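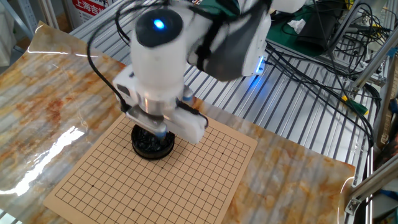

*Arm over the black bowl, nothing on the grid.*

June, 4:30 pm, bench notes

Rachid Lamrani wants the Go player picking its own stones out of the bowl by the end of the month. I said I'd write down what I think of that before we spend more evenings on it.

The arm itself is fine. It goes to the hover point over the bowl and I have no complaint there. My complaint is with everything under the wrist. A Go stone is a slippery little lens, and a heap of them gives the fingers no edge to find. Rachid's bench test gave 30 clean picks out of 100 tries, and he calls that promising. I call it 70 misses, and I'd like to know how many of the 30 had a second stone riding along. His sheet doesn't say.

The board bothers me too. It's the thin sheet kind, lying on the marble film, and the film curls at one corner. If the board creeps 2 mm during a game, every taught point is off by 2 mm and the software will never know. Tape it down before the next run. Beryl Bramwell suggested a fiducial on each corner, which I'd take over tape if she prints them.

Glare on the film is still bad on the left side. If we ever put vision on this, that has to go. Matte cloth would do it — cheap, dull, no argument.
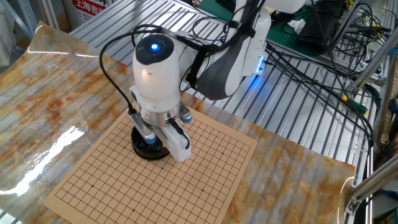
*Hand above the bowl, blue fingertips showing.*

Rachid's answer to the pick problem is softer fingertips. Maybe. I think he should try feeding stones one at a time down a chute and skip the bowl entirely. He says that's cheating. I say a player who takes three grabs to get a stone isn't much to watch either.

To do:

- 200 more picks, same bowl, same fill level, doubles logged separately
- tape or fiducials, before anything else moves
- swap the film for cloth
- ask Beryl if the Lockwood chute drawings are still around

No placing on the grid until the pick numbers are in. Rachid disagrees and has written so on the whiteboard.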